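Malis Three-Drawer Tabletop Unit, White

Small household things need a home, and most of them end up in the bottom of a kitchen cabinet. The Malis is a plain white plastic drawer unit that sits on a counter, a shelf or the top of a washing machine. It has three drawers, one above the other, and each one opens with a small brown pull. The top is recessed, so you can set down keys or a pen without having them slide off the back.

We sell it mainly to people who want to get garbage bag rolls, first-aid bits and cleaning odds and ends out of the way. It is light enough to carry from room to room with one hand.
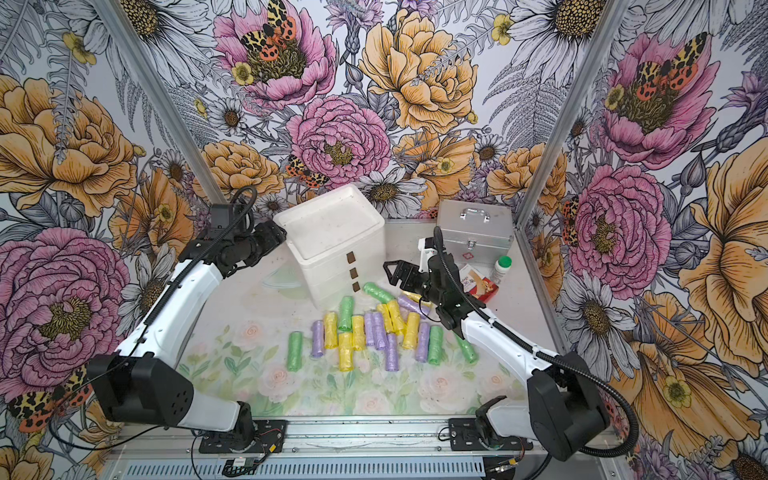 Malis unit with rolled bags, a metal case and a bottle with a green cap.

What fits

The drawers suit small rolled bags, the kind used for bathroom bins and desk bins. Rolls can go in side by side or in a loose heap. Full-size kitchen bags on a cardboard core are too thick, and for those we suggest the Follari, our deeper model with 2 drawers.

If your bags come in more than one color, give each color a drawer. Bags that have come off the roll can go in too. Wind them up tight and press the air out before you put them away – a bag that is only folded tends to open up again and catch when the drawer closes.

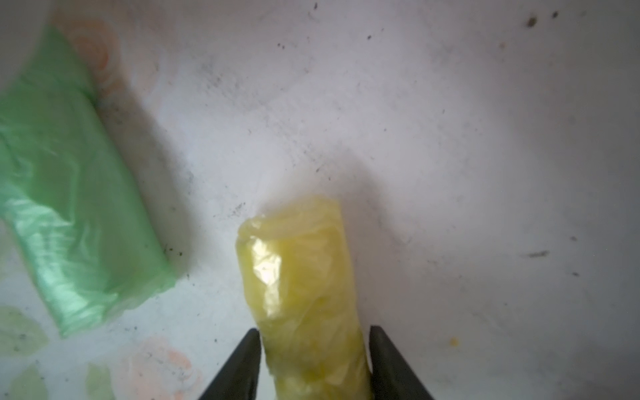 Eugénie Roussel writes that she keeps green bags for food scraps in the bottom drawer and yellow ones for recycling in the middle, and that her kids now get the right bag without asking. She would like a version with a label slot on each drawer. We have passed that on to Wegener, who make the unit for us.

Using the drawers

Each drawer slides out toward you and lifts free if you tip the front up a little. Pull by the tab and keep a hand on the top of the unit if it is standing on a smooth cloth. Leave space in front to open a drawer all the way. Tall items such as bottles and boxed dressings are better kept next to the unit. 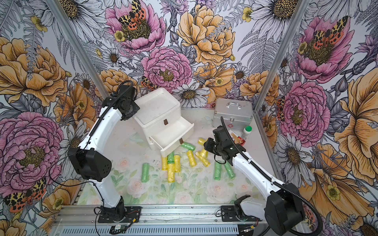
Lower drawer pulled out, with yellow and green rolls in front.

Cleaning

White plastic shows marks, especially on the recessed top where things get set down. Wipe with warm water and dish soap, then dry with a soft cloth. Do not use scouring powder. The pulls should be wiped with a damp cloth only. The unit is not dishwasher safe.

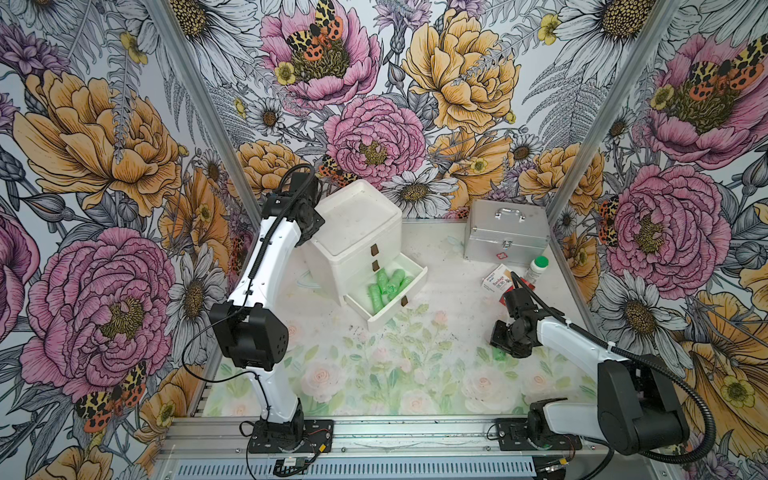
Green rolls in the open bottom drawer.

Details

Color: white with brown pulls
Drawers: 3
Weight limit per drawer: 3 pounds
Assembly: none
Use: indoors only

Bags, case and bottle are not included. The Alham drawer liner, sold separately, can be cut to size with scissors. Orders placed before noon ship the same day. Returns are accepted for 23 days from delivery, clean and in the original box.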